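Equipment Plan and Budget for a Bench Sorting Cell
Student Project Report, Automation Lab Course
Struan Carnegie and Kenneth Galbraith
April 2021

1. Purpose

The report sets out what has to be bought to build the sorting cell that we have so far run only in simulation. The work covers picking a thin rod from a table and handling box-shaped modules held in a rack. All layout decisions were made in the simulator before any supplier was contacted.

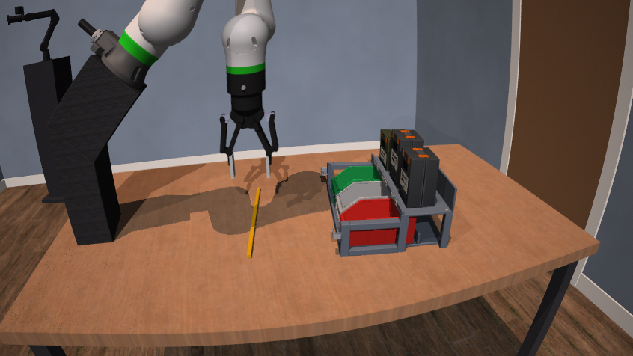
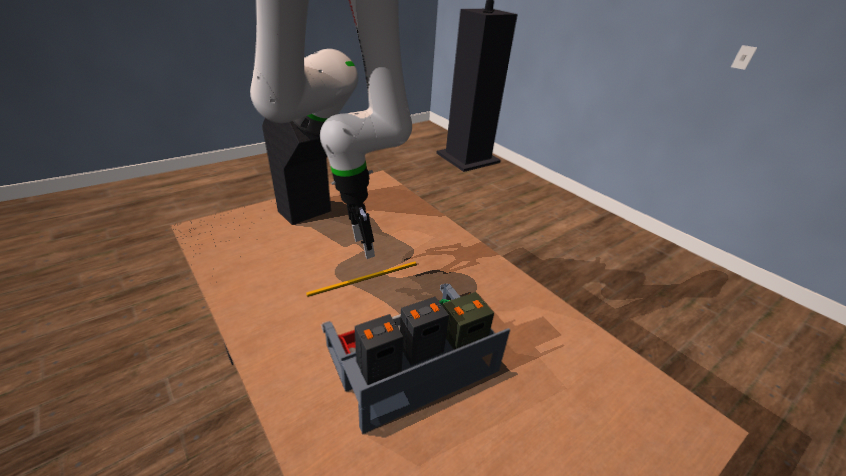
2. Scope of the purchase

The plan is split into two stages. Stage A covers one arm, one parallel gripper, the table and the mounting hardware. Stage B adds the second arm and its own controller. The stages are separate orders, and Stage A must be usable by itself if Stage B is not funded.

Computers, network parts and the lab's existing hand tools are left out. Floor work is also left out, although the room at the Kisgate building will need a new power outlet on the table side.

3. Arm and gripper

Two suppliers were asked for quotes. Porham offered an arm with the controller included and a delivery time of 60 days. Zoreck quoted the arm and controller as separate items and could not confirm a delivery date. The Porham offer was selected for Stage A. It was not the lower of the two, but a late arm would push testing past the end of the course.

The gripper is ordered separately from Garba. Fingertips are treated as a consumable and listed with spares. The rod is the hardest part to grip in our runs, and fingertip shape had more effect on the result than closing force. We therefore budgeted for 2 sets of fingertips, one flat and one grooved.

4. Table and mounting

The simulated table does not bend or shake. A real one will. Mounting plates and cross-bracing were added to the order after Kenneth Galbraith checked the load at full reach. The bracing kit costs 211 dollars. Bolts, washers and leveling feet come to 77 dollars and are charged to the same line.

Arm placement follows the simulation model. Moving the base later would mean drilling the top again, so the hole pattern should be marked and checked against the model first.

5. Rack and test parts

Racks will be made in the school shop from bar stock. Only the material is budgeted. Modules will be printed dummies filled to the correct weight, since live battery units would need storage approval. Rods will be cut from standard dowel.

6. Open items

Guarding has not been priced. The safety office wants a drawing of the reach envelope before it will say whether a fence or a light curtain is needed, and that drawing is assigned to Struan Carnegie. Shipping on the Garba order is also missing from the quote.

The Stage B request goes in next December. It will use measured cycle times from Stage A in place of the simulated ones.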